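School news | Clubs and competitions

Molevgate robotics club gets its arm ready for the August final

The robotics club at Molevgate has won a place in the Brelline Challenge final, and the members could hardly be more excited! The news came through on Saturday, July 13, 2024, just as the Saturday session was getting going, and by all accounts very little work was done for the next quarter of an hour.

The club's entry is a robot arm called Plokari. Its white parts were made on the school's 3D printer over the spring term, and the joints are driven by small servo motors, one for each movement. Everything else, from the wiring to the program that tells the arm where to go, has been put together by the pupils in their own time after lessons (and, in the last few weeks, through a good many lunch breaks as well).

This year's Brelline task is called Clear the Table. Each team's arm has to pick up everyday kitchen things and put them down in a marked spot without knocking anything over. It sounds simple, and it's fiendishly hard. A cup with a handle can be facing any way when the judges set it down, so the arm can't just repeat the same movement again and again. It has to be shown lots of different ways of reaching for the same thing, and that means practice runs, one after another, with the mug moved or turned a little each time.

The club has now recorded 2587 of these runs, of which 1783 ended with the mug in the right place. The early ones were mostly misses, and the members are very proud of how much steadier the recent ones have become. They take turns at the controls in pairs, with one person guiding the arm and the other moving the mug and keeping the log, then they swap over.

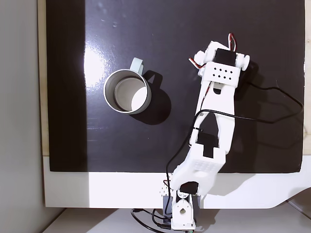 Daiane Macedo would like the final to be tomorrow, and told us that the waiting is far worse than the practising. She said the handle was what kept catching them out in spring, when the gripper would close on it at an angle and the whole mug would swing round, and that the team had argued for a fortnight over whether to go for the handle at all. In the end they settled on the rim, and she is now "completely sure it was right, even though I voted for the handle".

Hideaki Sasaki, who runs the club, is just as keen. He started it two years ago with a box of second-hand motors and no fixed room, and it now meets twice a week in the old textiles room. Several members had never written a line of code before September. Now they're rewriting each other's, and some of the discussions get pretty lively!

Money for the new motors came from Ogbonna, the hardware shop on the high street, which gave the club £300 at Easter. One set went straight into the arm and the spares are in a labelled drawer, with strict instructions that they are to stay there until the final unless something breaks.

The final takes place in August, in the main hall at Brelline. Teams get 2 attempts each, with the better score counting. Between now and then the club will be working on cups with narrower rims, and on getting the arm to put things down more gently, which the judges mark separately.

Parents and friends are very welcome to come along and cheer. The club is still looking for two more drivers with room in the car for a large plastic crate, so please leave a note at the school office if you can help.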